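Altthorpe Trail Race Results: README

Khalil Sleiman and Kacper Zieliński
Last updated March 2021

What's in here

Finish times, splits and course notes for the Altthorpe trail races, typed up from the paper sheets and cleaned so you can load them without a fight. There are 457 finisher rows across two distances, the short loop and the full Cudus Ridge course. We both run these races and we love them, and it bugged us that the old results lived in a binder!

Files

results.csv has one row per finisher
courses.csv has one row per course version, with distance and total climb
checkpoints.csv has split times for Cudus Ridge only
notes.txt is Kacper's running log of every odd entry and what we did with it

Columns in results.csv

race_id: matches courses.csv
bib: kept as text, because some bibs start with a zero
age_group: the group printed on the sheet, never recalculated
finish_time: h:mm:ss, gun time
club: as written by the runner, with spelling evened out (we found Kiani Harriers spelled so many ways)
status: FIN, DNF or DQ

Names are not included. If you ran and want to find yourself, look up your bib number and race.

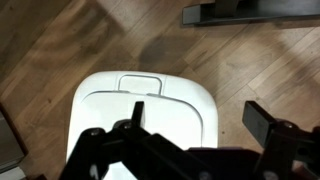
Splits are the part we're most excited about. The checkpoint at Jonavora Bridge comes right before the long climb, so you can compare how people reached the bridge with how they got up the hill after it. Khalil has already spent far too many evenings on this and would love company. Be a little careful with the bridge times, though: they were taken by hand, and 77 of them were written to the nearest minute. Those rows have rounded = 1.

Known problems

The short loop was rerouted after the creek washed out the lower path, so don't compare times across course versions without checking courses.csv first.
DNF rows have a blank finish_time. A few have a bridge split anyway, and that's correct.
Ties are real. We left them in the order they appeared on the sheet.
The December race had no age groups, so that column says NA all the way down.

Loading it

Any spreadsheet program will open the files, but set the bib column to text first or the leading zeros will vanish. Encoding is UTF-8, commas between fields, header on the first line.

Using and sharing

Use it for whatever you like, including class projects, club newsletters and arguments about pacing. A credit to the Altthorpe results project is welcome. Please don't try to match bibs back to names in anything you publish.

Fixes

If you have an old results sheet at home, we want to see it! Open an issue with the race, the bib and the time you think is right. A photo of the sheet helps a lot. Kacper merges corrections and Khalil rebuilds the splits afterward, so a fix can show up in results.csv a bit before it reaches checkpoints.csv.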